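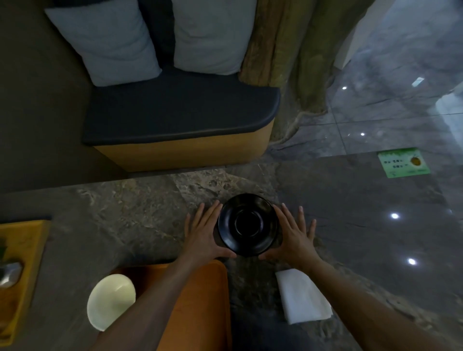 Does the Lallholm tableware pack work for training a two-arm policy without any robot recordings of your own? Only for pretraining; plan on a small set of teleoperated episodes from your own arms before the grasps are usable.

Print this message | E-mail this message

Subject: Re: Lallholm tableware pack - worth the license?
From: Mabli Foulkes
To: manipulation-users list

Nikola Domański wrote:

> We have two arms on a fixed torso and a customer who wants place
> settings reset between guests. Savolainen has quoted us for the
> Lallholm tableware pack (head-view human demonstrations, hand pose
> tracks, the conversion scripts). Has anyone on the list run it on
> real hardware? I am mostly interested in (a) whether the hand tracks
> survive retargeting to a parallel gripper and (b) how they handle
> dark glazed dishes, where our own depth is poor. The data sheet is
> silent on both.
>
> Nikola

Nikola,

We have had the evaluation license since November and ran it on the bench at Zollville. The evaluation set is 400 episodes, all recorded from head height with bare hands. Tasks are the usual ones for a tea or dining service: move a bowl, set a dish on a tray, square up a napkin. Labels are per episode, with start and end of contact for each hand.

On (a): partly. The scripts reduce each hand to a wrist pose and a thumb-to-finger opening. For anything held by the rim the result is usable as delivered. For two-handed cupping of a round object it is not, as the opening value comes out wider than our gripper can travel, and the script clips it without a warning. Out of the 400 we flagged 127 with at least one clipped segment. Tomos Gittins has a patch that writes the clipped segments to a log and I can forward it if he has no objection.
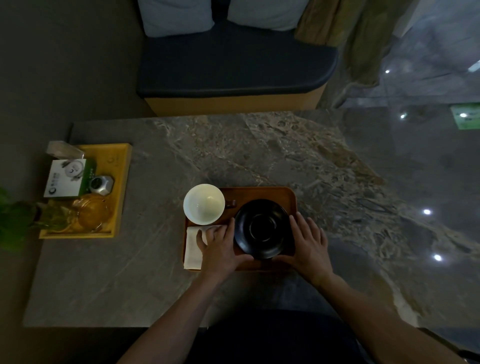 On (b): better than I expected, with conditions. The pack ships color only, so there is no depth to go wrong. Object pose is estimated from the outline, and a black dish on a brown tray gives a decent outline. The trouble starts with reflections. Ceiling lights on polished stone get picked up as part of the rim now and then, and the estimated center moves. Turn on the temporal filter (it is off in the default config) and most of that goes away. White porcelain gave us no difficulty.

Napkins are the weak part. A folded napkin is labeled as a rigid rectangle with four corners. Fine while it lies flat, wrong as soon as a corner lifts. Roald Nordin retrained with the napkin episodes removed and the dish results did not change, so you lose nothing by leaving them out if your customer does not use cloth.

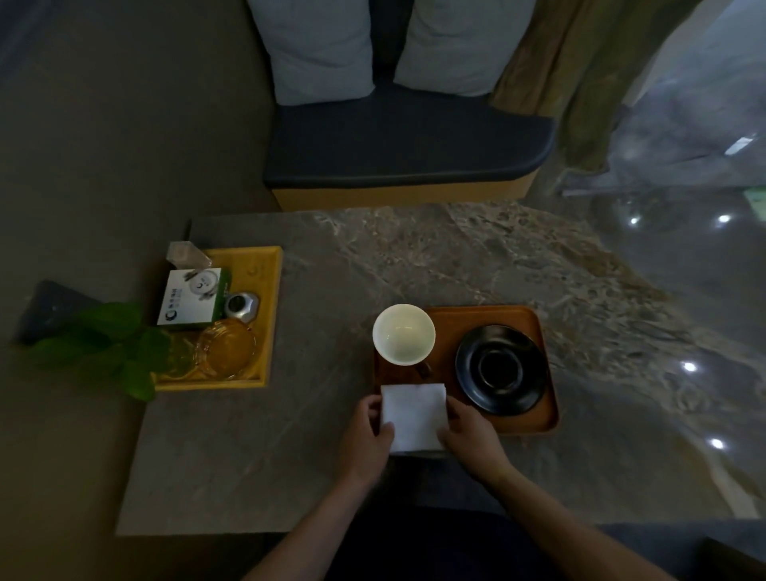
Integration took longer than the data sheet suggests. The hand tracks are in the camera frame, and the head moves, so you need the head pose file as well. It is a separate download, and the link in the manual is dead. Ask support for the current one. Loading the full set takes 22 minutes on our machine, mainly from decoding video; converting once to image shards fixes it.

After pretraining on the pack we added 20 teleoperated episodes per task on our own arms. With fewer than that, the policy reached for the right object and closed in the wrong place. I would budget for the same.

As for price, ask whether the quote includes the Ikia camera calibration module. Ours listed it as a separate line and we did not need it. Myfanwy Llewellyn dealt with the license terms on our side and can tell you which clauses they were willing to change - redistribution of fine-tuned weights was the one that took time.

Which gripper are you on? If the stroke is longer than ours the clipping may not affect you.

Mabli

Print this message | E-mail this message

The list archive uses cookies to remember your reading preferences. By continuing to browse you accept their use. [Accept] [Settings]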